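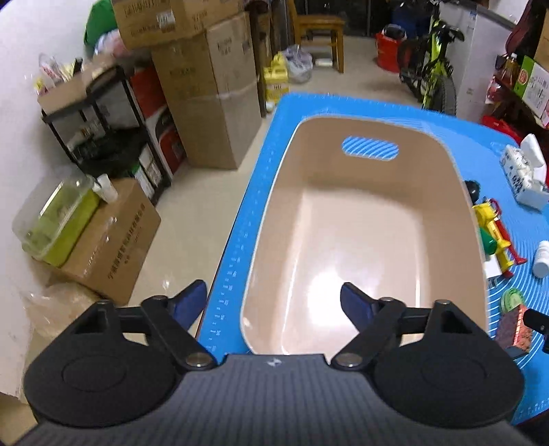 4. Setting Up the Sorting Bin

The Miretti sorting set comes with one deep bin and one mat. Read this section through before you unpack the small items. If you are replacing an older Castillo bin, go to step 3, as your mat is already in place.

Before you start
Clear a flat table or a stretch of hard floor. The mat can be used on carpet, but the bin will rock when it is full.

1. Unroll the mat with the printed side up. If the ends curl, roll it the other way and leave it for around 3 hours with a book on each corner.

2. Turn the mat so the ruler border is on your left. The ruler is for checking the length of items before they go in. Left-handed users can turn the mat the other way.

3. Wipe the inside of the bin with a damp cloth and dry it. Do the bottom first, then the walls, then the inside of the handle openings, where packing dust collects.

4. Set the bin on the mat so that the mat shows along the sides. Leave more space on the side you will be working from.

5. Put the items to be sorted on the mat next to the bin - not in it. Start with the bin empty every time.

Note: Small pieces roll. Keep round items up against the side of the bin and lay bottles on their side.

Caution: Do not sort items with exposed metal prongs or pins together with soft plastic toys. The prongs scratch, and they bend easily under weight. Put them in a lidded box first.

Filling the bin

6. Place heavy items first, flat side down. Blocks and lids go in at this point.

7. Add long or thin items along the walls.

8. Stop when the load reaches the lower edge of the handle openings. Anything higher will press on your fingers when you lift.

Caution: Close all bottles before they go in. Lift the bin with both hands. Do not drag it across the mat when loaded, as this wears off the printed lines.

Cleaning and storage

Wash the bin by hand in warm water with a little dish soap. Do not use scouring pads. The mat should be wiped only, never soaked, and stored rolled with the print facing out. Keep both away from heaters.

If a bin arrives cracked or with a rough rim, do not sand it down. Contact Turent parts service in Lima and quote part 185 for the bin or part 82 for the mat. Replacement mats come without the ruler border unless you ask for it.

Section revised by Asger Laxdal, Sun 19 June.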